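Plorkora Home Tasks – Demonstration Collection
Progress report, period ending 25 Aug 2025
Prepared by Umesh Sisodia for Shakuntala Khurana, Kivisow program office

1. Status

Collection with the hand-held grippers has been running since May. The set now holds 3145 recorded demonstrations, of which 1696 have passed review and been released to the training group. The remainder are waiting for review or have been rejected. The main reasons for rejection are lost tracking at the start of a take and takes that end before the object is released.

2. Living room tasks

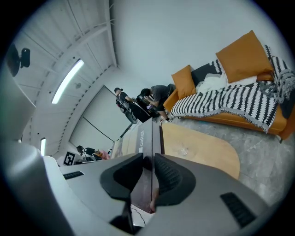 Glassware remains the weakest category. Pose estimates from the wrist view drift when the target has few visible edges, and reviewers disagree more often on the moment of contact. A clear drinking glass on a light wooden tabletop shows up as little more than its highlights and outline, and the labeling guide now tells reviewers to mark contact from finger motion in such cases. We have left glass takes in the released set but tagged them, so that the training group can weight them separately.

Soft items (cushions, throws, blankets) are further along. Operators are asked to vary the starting position between takes and to leave the rest of the room alone within a session.

3. Rigid objects and books

Books were added to the task list at the request of the training group. The protocol covers three grasps: spine up, flat from the table edge, and handover from a person.

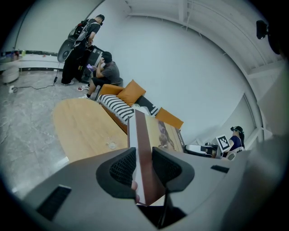 The handover grasp takes longer to record than the other two and has the highest share of repeats. A first batch of 472 book takes has been labeled. Finger width at closure is logged for every take, but the values from one gripper read high and will be corrected before release – the raw logs are kept.

4. Problems

Calibration drift between sessions cost us nearly 30 takes this period. The marker check is now done at the start of each session and again after any break. The Melleo sync tool still drops timestamps on long recordings. Operators split takes by hand until a fix is delivered.

5. Next period

Finish review of the backlog, starting with glassware. Correct and release the book takes. Agree with Srivastava on the format for the held-out test set. No change to the budget is requested.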